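Cleaning a desktop keyboard

A keyboard that gets used every day needs a proper clean every few months. The job takes half an hour and you probably have most of the things in the house already.

What you need

Cotton buds
A soft brush (an old make-up brush will do)
A microfibre cloth
Isopropyl alcohol, 70% or stronger
A flat-ended keycap puller, if your keys come off

Step 1: Unplug it

Shut the computer down and pull out the cable. For a wireless model, switch it off and take out the batteries.

Step 2: Shake out the crumbs

Turn the keyboard upside down over a bin and tap the back. Then brush along each row from left to right. The gaps round the arrow keys and the number pad hold more dirt than you would expect, so go over that end twice.
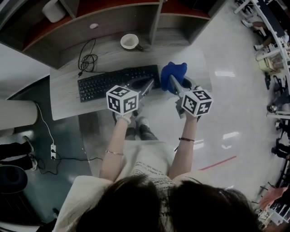
Step 3: Wipe the keys

Dampen the cloth with alcohol and wipe the tops. Never pour or spray it straight on. Use a cotton bud for the sides.

Step 4: Take off stubborn keys

Photograph the layout first. Pull straight up, and leave the space bar alone unless you know how its wire clips in.

Step 5: Let it dry

Give it 5 minutes, then plug in and test every key in a blank document.

Last updated 2024-05-06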